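## 6. Working near tabletop equipment

Read this section before you run any task where the gripper comes within reach of another device, a rack, or anything standing on the bench. It applies to all Tello arms fitted with the Wutix wrist unit. Section 5 covers the emergency stop and must be completed first.

### 6.1 Who may run these tasks

Only people who have signed the bench sheet for the current month may start a close-range task. A second person may watch from outside the marked area but may not touch the pendant, the arm, or the bench while the arm is powered.

If you signed in May under the old sheet, sign again. The old sheet did not cover the Wutix unit.

### 6.2 Before you power the arm

1. Clear the bench of tools, cups, cable ties and paper.
2. Check that the device you are working on sits flat and does not rock when you press on each corner.
3. If the device has its own power supply, decide whether the task needs it on. If not, switch it off and unplug it.
4. Tie back any cable that could pass between the fingers and the wrist housing.
5. Look at both fingers. Replace a finger pad if it is torn, has lifted at the seam, or turns when you twist it by hand.
6. Wipe the lens of the wrist camera with a dry cloth. Do not use spray.
7. Stand at the pendant and confirm that you can see the gripper and the full bench area from there.

> **Note:** The wrist camera does not replace your own view. One finger will often cover part of what you need to see, and a bright window behind the bench can wash out the edges. Move your head, or move the pendant stand, before you move the arm.

### 6.3 Setting the approach

1. Set the speed limit to 30 percent. Leave it there until the task has run once from start to finish without a stop.
2. Drive the wrist to the standby height, 394 mm above the bench.
3. Open the gripper fully.
4. Turn the wrist so that the fingers line up with the widest gap around the part you want to reach.
5. Lower the arm to 174 mm and stop. Check the clearance under the housing, under the finger bracket, and at the fingertips, in that order.
6. Save this position as **HOLD**. The arm will return to it after any pause.
7. Switch to step mode for the rest of the descent.

Most contact damage at Orholm has been to the bracket and the underside of the housing. Operators watch the fingertips and forget that the bracket sticks out further than the finger does on one side. When you are working over posts, tubes or pins, check the bracket again every time you turn the wrist.

**CAUTION:** Never put your hand between the gripper and the device to feel for clearance. Use the gap card that hangs on the pendant stand.

### 6.4 Working beside upright parts

Upright parts in a row need more care than a single part. The arm may clear the first one and catch the next, and the far ones may be hidden from the wrist camera.

- Work from the open end of the row where you can.
- Keep a side clearance of at least 2 mm between the finger and any part you are not gripping.
- Do not slide a finger along a row to find the part you want. Lift to HOLD, move across, and come down again.
- If a part is out of sight behind a finger, treat it as being in the way.
- Shiny parts can confuse the edge finder. If the on-screen outline jumps, turn the edge finder off and step down by eye.

### 6.5 If the arm touches something

1. Press the stop button. Do not try to back out with the pendant first.
2. Leave everything where it is and look at the contact point from two sides.
3. If nothing is trapped, release the stop and raise the arm in step mode, straight up, to HOLD.
4. If something is trapped, cut power to the arm and open the fingers with the hand key.
5. Log the contact in Clerkard under **Bench events**, even if you find no mark. Write down the speed setting and whether step mode was on.

Two people must agree before the arm is used again on the same device — the operator and anyone else on the bench sheet. After a contact that needed the hand key, the second person must be Pierina Lo Presti or whoever is covering for her.

### 6.6 Leaving the bench

1. Raise the arm to standby height and close the gripper.
2. Lock the pendant. A paused arm with an unlocked pendant counts as a running arm under these rules.
3. Put the gap card back on its hook.
4. On Friday, also run the wrist zero check and initial the sheet. See section 9.2 for the check itself.
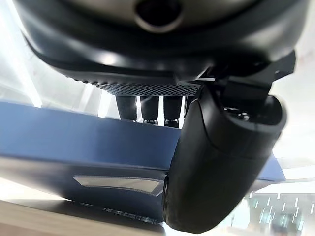
*Page last changed: May, by P. Lo Presti*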